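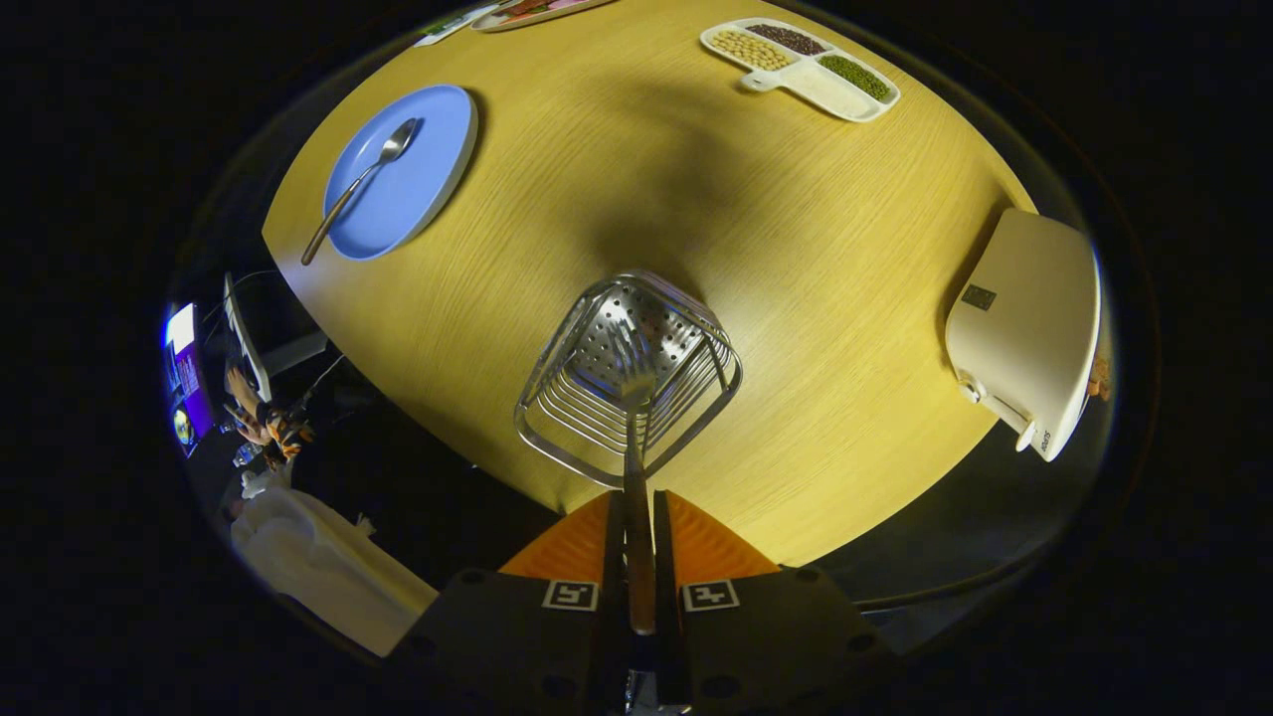

Figure 3. Utensil task, tabletop setting. The handle of a slotted spatula is held between the orange pads of the hand-held gripper, with the head at the wire basket.

Publications > Manipulation > Household Tasks > Section 4
January 27, 2020
Widad Hakim

4.2 Placing utensils

The second task asks for a utensil to be picked up by its handle and set down in a wire basket. People do this many times a day without looking closely. For a machine it is still hard, and it gave us the lowest scores of the four tasks in the Tovthorpe set.

Demonstrations were recorded with the hand-held gripper described in Section 3. We kept 249 of them for training. Other dishes and food were left on the table, as they would be in a kitchen. In Figure 3 these include a plate with a spoon lying across it and a divided tray of beans.

The Vaner policy was then run on the arm for 200 trials. It placed the utensil in the basket in 52 of them. Most failures came after a good grasp. A long handle held at one end turns between the pads when the head touches a wire, and the policy had no way to sense the turn. Shiny metal was a second problem. The depth estimate was often wrong on both the basket and the utensil, and the arm came down too early.

Adding wrist force readings in September helped with the first problem but did little for the second. The Lemik baseline, which uses a fixed path, did worse whenever the basket was moved from its marked spot.

We would not call this chore solved. A person can still clear the same table faster, and with fewer drops, than either system.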